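## Notes from the arm table, August

In this issue we report on the gripper comparison, which several members asked about after the last newsletter. The work is done on the two white arms at the brown table in our Zirnmont room. The task is a small shop task: packages of cookies and other groceries, a wire rack, a tray, and the arms must move the goods between them. 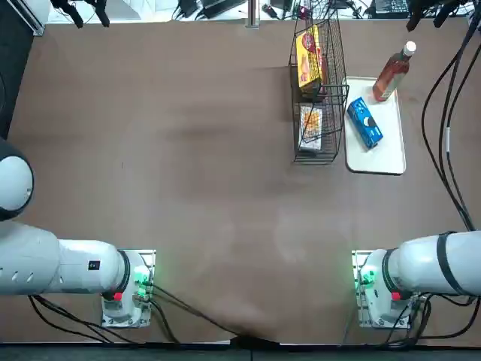
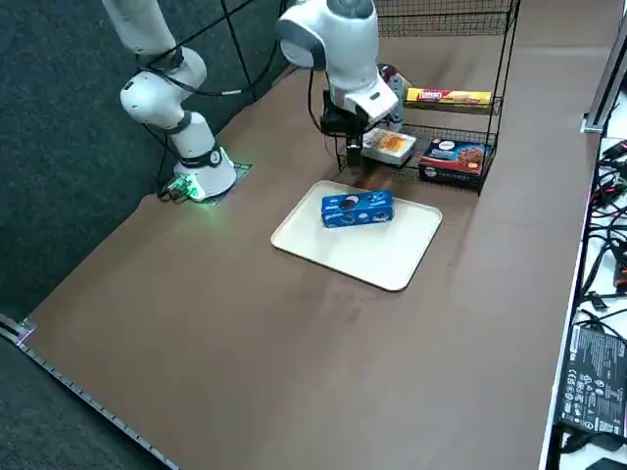
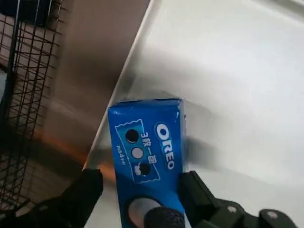 *The two-arm table in Zirnmont: rack, tray and groceries. In the last picture, an Oreo carton between the fingers.*

We compared two sets of fingers. The first set is the one we call Drevuvell, after the small workshop which makes them for us. The second set is from Dreletti, and it is a little longer and has a softer pad at the tip. Both fit on the same wrist without an adapter, so changing them takes only a few minutes. The controller is our usual Xenos box, with the same settings for both sets. We did not tune anything between them, although it was tempting.

In total we recorded 3,794 grasps during the month. Of these, 1,937 were made with the Drevuvell fingers and the rest with the Dreletti fingers. A grasp was counted as good when the package arrived at its place and was not dropped or turned over on the way.

The results in short:

- On flat cartons lying on the tray, the Dreletti fingers were better. The soft pad forgives a small error in the angle, and the carton does not slide away when the first finger touches it.
- On the rack, the Drevuvell fingers were better. They are shorter, and they did not catch in the wire mesh so often. Most failures on the lower shelf with the longer fingers had this reason.
- On bottles, both sets were weak. We had 102 drops with bottles alone, nearly the same number for each set. Round and smooth things will need another idea, maybe a pad with a groove.
- Thin cartons become soft at the corners after many grasps. We now put in a new carton when the old one has lost its shape, and we write this in the log, because a soft carton is easier to hold and makes the numbers look too nice.

Closing force was a longer discussion than we expected. With high force, a cookie carton is held very safely, but it gets a dent and the cookies inside do not enjoy it. With low force, the carton turns slowly in the fingers while the arm is lifting. In the end we stayed at step 5 on the controller scale for all cartons. It is not the best value for each of them, but it is the same value for everybody, and the comparison stays fair.

About cameras: the wrist view helps very much in the last part of the approach, when the arm itself hides the package from the camera beside the table. The weak point is motion blur in the background. When the wrist turns fast, the rack edges are not sharp enough for our edge finder, and the arm then waits or takes a wrong corner. We made the turning speed lower in the last few centimeters before the rack. Each cycle is now a bit longer, but the waiting is almost gone, so we do not lose much time.

One more practical note for those who use the table in the evening. Please check that the cables of the upper joints are free before you start a long program. A cable which is pulled tight changes the force reading at the wrist, and it took us one full afternoon to find this. Please also bring the arms back to the folded position when you finish, and write the finger set in the log. Two recordings had to be thrown away as we could not say which fingers were used.

Next we want to repeat the rack part with a Dreletti set that is cut shorter. If the soft pad keeps its advantage on the tray, we will probably stay with it for both arms. Members who have packages of unusual shape at home are welcome to bring them, empty or full. The log file with all grasps is in the shared folder under "Zirnmont fingers", and the table is free for other projects each morning until 11.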